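Open day at the Pumcombe workshop: frequently asked questions

Last updated 24/08/2018

Where is the open day held?
In the Cinness building at Pumcombe, ground floor, east entrance. The entrance on the road side is for deliveries and stays locked.

Do I need to book?
Yes. Each demonstration takes up to 23 visitors. Places are given in the order bookings arrive. If a session is full you will be offered the next one.

How long does a session last?
Forty minutes, including questions. The first part is a short talk on the Masilela arm and its control software. The second part is the demonstration.

What is demonstrated?
Picking and placing of household objects. The same task is run first in simulation, on the large screen, and then on the arm in the test cell. The software that plans the motion is called Lamura and is the same in both cases.

Is the arm enclosed?
Yes. The test cell has a fixed guard on three sides and an interlocked door on the fourth. Opening the door removes power from the drives. Visitors stand behind the yellow line, 300 mm from the guard.

Can I operate the arm?
No. Visitors can operate the simulated arm from a desk at the back of the room using a hand controller. Minimum age for the desk is 11. Younger children may watch.

Can I bring my own object for it to pick up?
Not on the day. An object needs a mesh model and a mass value before Lamura will plan a grasp for it. Suggestions can be left at the desk. The last batch was added in April.

How many attempts are run before a task is shown?
A task is included once it has completed 3000 simulated attempts without a collision fault. Missed grasps are logged separately and do not exclude a task, so you may see one.

What does the simulated view look like?
It is a plain render from a viewpoint close to the gripper. Nearby objects fill most of the screen, and there is a second, wider view on the adjacent monitor.

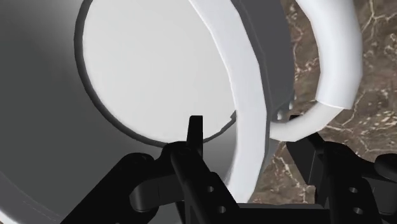
Answers by the Demonstrations Engineer, Cinness

Why do curved objects have flat edges on the screen?
The objects are polygon meshes. On the white band and the white loop the facets can be seen along the curves. A finer mesh looks smoother but takes longer to check for contact.

Which part makes contact?
The grasping is done by the two jaws. The narrow upright finger on the left jaw is the easiest to follow in the close view.

Is the session recorded?
No. Visitors may take photographs without flash. Tripods are not allowed.

Is there step-free access?
Yes, from the east entrance to the test cell. The operator desk can be lowered on request.

Can I get a copy of the software?
Lamura is not distributed. A printed summary of the planning method is available at the door.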